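Ollesport library gets its reading room tables back

The reading room at Ollesport Library reopens in March with its long tables back in place. They spent seven weeks at the Goltus workshop, where the tops were sanded and given a new clear finish.

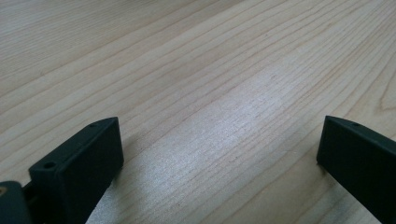
Sylvie McKinnon, the branch manager, said the old varnish had turned sticky near the radiators and readers had been complaining for years. Three tables went out in the first load and the rest followed — the job cost roughly $1000 per table, paid from the building fund.

Kayode Garba of Goltus asked that readers use the felt pads provided under laptops and lamps for the first month.
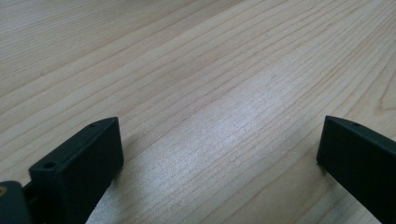
Pale wood grain on a tabletop at Ollesport Library.

The room will open at 10 a.m. Study spaces can be reserved at the front desk.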